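Review: Fendeneck Short Box for Comics

Reviewed by Wendy Birkett for the Ruria Comics Library
Aug 27, 2026

The Library holds 1,700 single issues, most of them from small British publishers, and has until now stored them in plain card boxes. In May the collections team was asked to assess the Fendeneck Short Box as a replacement. Two boxes were bought at the full retail price and placed in ordinary use at the reading room.

The box arrives flat and is folded into shape without tape or glue. Assembly took seven minutes at the first attempt. The instructions are clear, although the diagram for the base flaps is printed too small to be of much help. Once built, the box stands square and the lid fits closely on all four sides.

Each box was filled with bagged and boarded issues of standard modern size. The pair took 166 comics between them, with enough slack to draw out a single issue without bending its neighbours. Older, wider issues also fit, but their bags catch on the inner fold at the front. Readers with mainly older comics should consider a larger size.

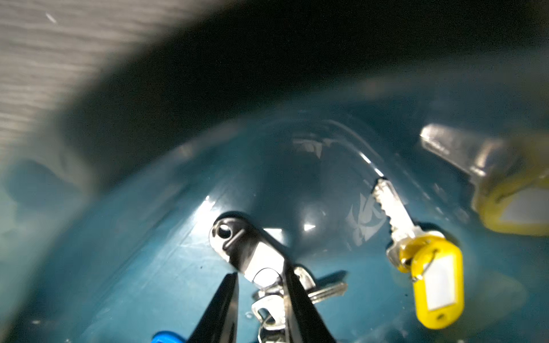 The hand holes deserve particular mention. They are cut high on the short sides and lined with a second layer of card, so a full box can be lifted from a low shelf in reasonable comfort. Skye Tennant, who manages the reading room, found them a clear improvement on the old boxes. She was less satisfied with the label panel, which is coated and does not take pencil.

Stacking is sound up to three boxes high. With a fourth added, the lowest lid began to bow at the centre, and the Library does not advise it. Dividers are sold separately, in packs that seem dear for what they are.

The Fendeneck Short Box is recommended for modern issues kept on open shelving. The Library will order further boxes for its British titles. Its annuals and magazines will stay in their present boxes until the larger version has been assessed.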